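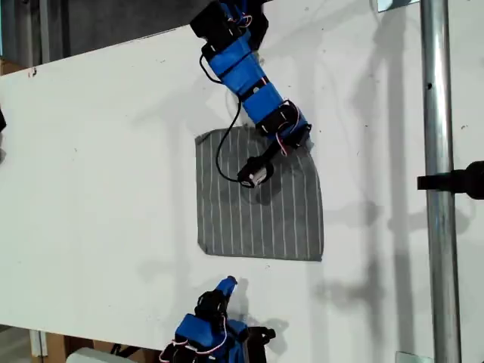

Grey pinstripe cloth, white tabletop.

Ticket 1224 - bed list showing full when it isn't
Opened by: Sosina Wubshet, Birkville night shelter
Status: waiting on Nomach support

Hello again, it's me from the Birkville shelter! I'm going to put everything in one go this time so we don't end up with the to and fro we had over the meal sheets.

The bed list has started telling the council's outreach line that we're full when we've still got beds going. We have 40 beds. Last night at 9.30pm the outreach screen said none left, and I was standing in the dormitory doorway looking at empty ones (made up, pillow and everything). Styliani Petridis on the outreach side had already sent a man over to Skelton by taxi by the time I got through to her. He got a bed there, thank goodness, but it's a long way to send someone in November when there's a place round the corner.

What I've tried so far:

Logged out and back in on the office computer. No change.

Tried it on my own phone, off the shelter wifi. Same wrong number, so I don't think it's our internet, which was the first thing Harvey MacLeod asked me when I rang.

Checked for people booked in twice. I did find 2 and took the extras off, and the number on our screen went down as it should. The outreach screen didn't budge.
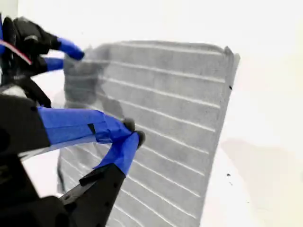

Marked one bed as "out of use" and then put it back. That did something odd - our list was right straight away, but the bed stayed out of use on Styliani's side until the morning, when it sorted itself out without anyone touching it. So my guess, and I'm no expert, is that her side is only picking up changes once a day, or is getting stuck somewhere.

Update, 4.15pm: Tihomir Kos rang back from Nomach (thank you Tihomir, very patient) and had me read out the time at the bottom of the bed page. Ours said 4.09pm. Styliani's said 6am. He says those should match to within a few minutes and he's passed it on to Amrit Gauthier, who looks after the link between the two. He also asked whether Skelton has the same trouble. I rang them and they do, only they'd put it down to the new night staff!

Update, 7.40pm: Nothing from Amrit yet. For tonight we've gone back to phoning the count through every hour, and I've stuck the outreach number on the wall by the kettle. Please could somebody ring the shelter phone and leave my mobile alone after ten, as I'm on earlies tomorrow. The night team know all about it and can press whatever buttons you need pressing.

Recent tickets
Meal sheets printing with last week's names
Can't add a guest with only a first name
Locker key report comes out blank
Skelton - new starter can't log in

We use cookies to keep you signed in and to remember your settings. Accept all | Manage cookies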